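5. Running the key-press test

Use this section to repeat the letter entry test from the Saxena study in the Fatport simulator. The test asks a control policy to spell a target word on a small keyboard device lying on a table. The key layout is shuffled for each trial, so the policy has to find every letter from the camera view. It can't rely on where a key was last time.

You need a working Fatport install (Section 2), the Genance policy files (Section 3) and the Dritport log viewer (Section 4). A full run takes one night on a single desktop machine. A short run of 20 trials is enough to check that everything is connected.

5.1 Load the room

1. Start Fatport and choose Open Scene.

2. Pick the room file named in your run sheet. Wait until the status line says Ready before moving the view. Moving it earlier can leave the floor and walls without their surface patterns.

3. Check that both arms have loaded. Each should stand upright on its base with the gripper hanging down. The two grippers don't have to match in how far they are open. If an arm lies flat or passes through the table, close the scene and load it again.

4. Check that the device is lying flat on the tabletop. From a low view at the front it shows up only as a long, thin black shape near the back edge, so don't try to judge the keys from there.

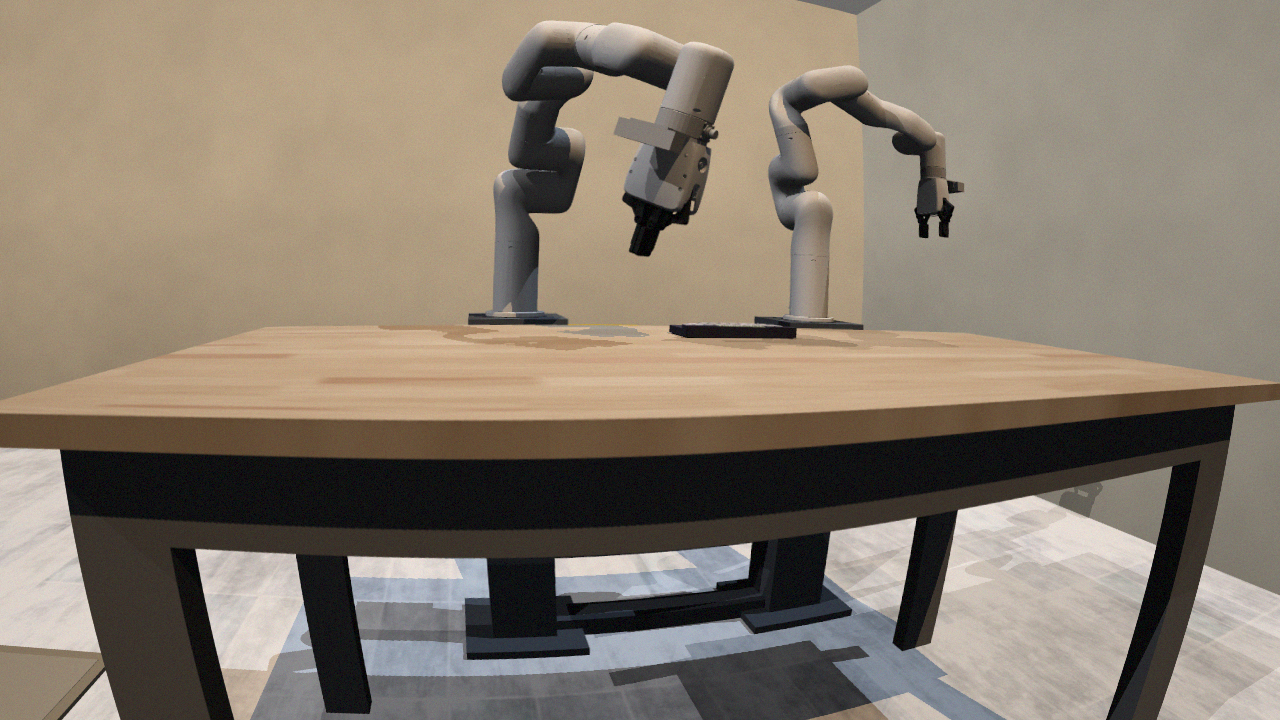
5. Choose Save Start State. Fatport returns to this state at the start of every trial.

Note: The start state holds the arm joints, the grippers and everything lying on the table. It does not hold the lights. Lights are set in 5.3 and saved with the run.

Caution: Do not move the device by hand after saving the start state. The scorer reads key positions from the saved state, and a small shift will cause good presses to be scored as misses.

5.2 Set up the views

The test uses one fixed room view and one close view. The room view is for you. The policy gets the close view plus the joint readings, and nothing else. In the first version of the test we gave it both views, and it did no better with two than with one, so the room view was dropped from its input.

1. Open the Views panel and select Room.

2. Raise the view until you can see the table, both arms and both pedestals. Leave some floor showing on the far side of the arms. The shadows that fall there are the quickest way to tell that the light settings have been applied.

3. Make sure the device and the gripper above it are both in sight. If the first arm hides the device, swing the view toward the side of the table away from the pedestals.
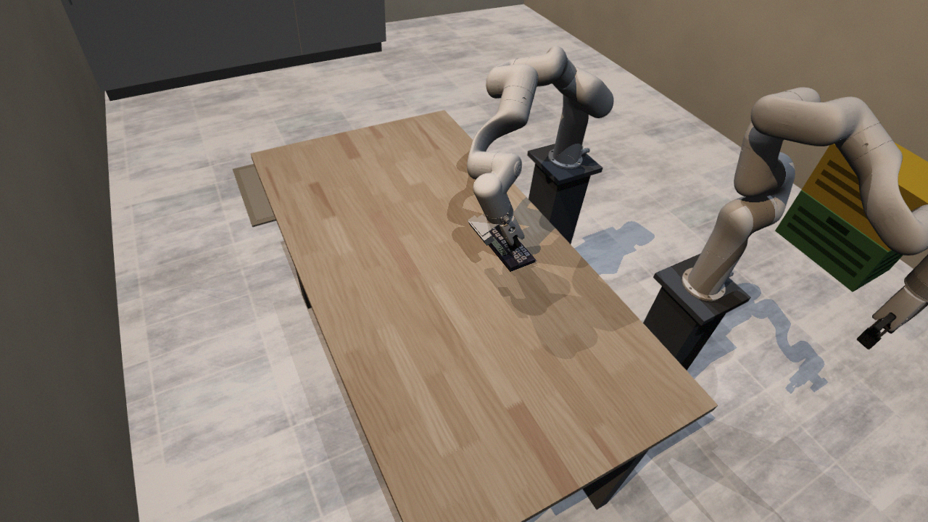 Figure 5-2. Room view with the first arm over the device.

4. Select Close in the Views panel. Set the view so the display and the upper key row can be read. Some of the device may run past the edges. The policy was trained this way and a wider view makes its results worse, since the letters become too small.

5. Leave sensor noise switched on. With noise off the scores go up, but they can't be compared with the ones in the study.

Note: The second arm takes no part in the letter entry test. Keep it in the scene anyway. It casts shadows of its own, and taking it out changes the light in the room.

5.3 Set the lights

Shadows are the main thing this test measures. The question behind the study was whether a policy that reads letters from a camera can still do so when its own arm darkens the keys. There are two light settings.

Flat: even light with shadows off.

Cast: one strong light from the side with shadows on.

1. Open the Lights panel and choose Flat or Cast.

2. For Cast, set the light angle to 40 degrees. Lower angles stretch the arm shadows over the whole device and the run stops being useful.

3. Switch back to the Close view and look at the keys. With Cast you should find some keys in clear light and some partly shaded, and the shadow edges should be fairly crisp. If the edges are smeared, raise the shadow quality by one step.

4. Read the display in the Close view. You should be able to make out the letters even where a shadow crosses them. In our check run the display read KIL, with shade over the lower parts of the letters, and the W, V, O, Y and I keys were easy to read. The P key had shade over much of it. The key to the right of P was largely shaded, with its lower half behind the fingertip, and that is normal for a press or a near press. 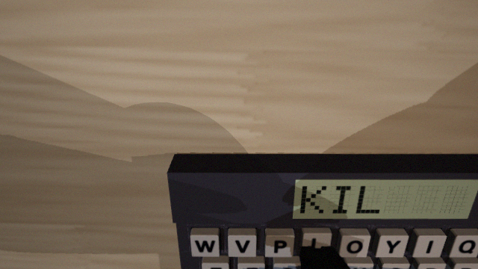
5. Save the light setting under the same name as the run.

Caution: Do not change the light setting partway through a run. Dritport stores one light setting per run and will label every trial with the last one used.

5.4 Run the trials

1. Open the Run panel and load the word list. The list that comes with Saxena has short words only. You can add your own, but leave out words with doubled letters until you have read 5.6.

2. Set the number of trials. Use 20 for a check run.

3. Set Shuffle to Every Trial.

4. Set the press limit to 2 tries per letter. If the second try also misses, the trial ends and is scored as failed.

5. Choose Start.

6. Watch the first trial through in the Room view. The gripper should come down over the device and stay close to it between letters. If it goes back up to its start pose after each press, the Genance files are from the older release and need to be replaced.

7. When the first trial has finished, you can switch the views off to save time. The policy's own view keeps running in the background.

To pause a run, choose Hold. The arms stop where they are and the trial carries on from the same point when you choose Resume. Choosing Stop throws away the current trial but keeps the ones before it.

While a run is on hold you can inspect the contact between the gripper and whatever is near it. Open the Contacts panel and click the gripper. Every touching part is listed by name. The flat gray plate at the device is listed on its own line, apart from the keys, and contacts with it are never scored as presses.
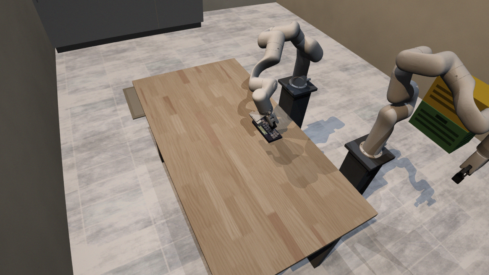 If the list shows a key and the display hasn't changed, the press was too light. The scorer needs the key to travel its full depth before it counts a letter. Light presses were the most common fault in our early runs – more common than wrong letters – and most of them went away after we slowed the last part of the downward move. The setting is called Final Approach in the Run panel. The value in the Saxena files is the one we ended up with.

Choose Resume when you are done. The time spent on hold is not added to the trial time.

5.5 Read the results

1. Open the run in Dritport.

2. Choose Summary. You will get one line per trial with the target word, the letters entered, the number of tries and the reason for stopping.

3. Compare the letters entered with the target. A trial passes only if the whole word is right. With KILN as the target, for instance, a trial that ends with KIL is a fail, although all three letters count toward the letter score.

4. Choose Split by Shade. Dritport sorts each press by how much of the target key was in shadow when the arm began to come down.

In the study, the policy finished 73 percent of words under Cast. Most of the failed trials had at least one target key in the darkest group. When it missed, it usually pressed the key next to the right one. We take this to mean that it had found the right area and misread the letter, but the logs don't settle the point and we would like to see it tested with larger keys.

Your own figure for a check run may be well above or below ours. The word list is drawn at random and a few hard layouts can pull a short run down.

5.6 Known problems

Doubled letters. The policy sometimes holds a key down in place of pressing it a second time. The scorer counts this as one letter.

Display not updating. Close and reopen the Close view. The trial itself isn't affected.

Arm stops above the keys. Check the Contacts panel for a touch between the gripper and the edge of the device. Stop the trial and reload the start state.

Run won't open in Dritport. The run name has a space in it. Rename the folder and try again.

Scores change between two runs with the same settings. Set the shuffle seed by hand in the Run panel. If it is left blank, Fatport picks a new one each time it starts.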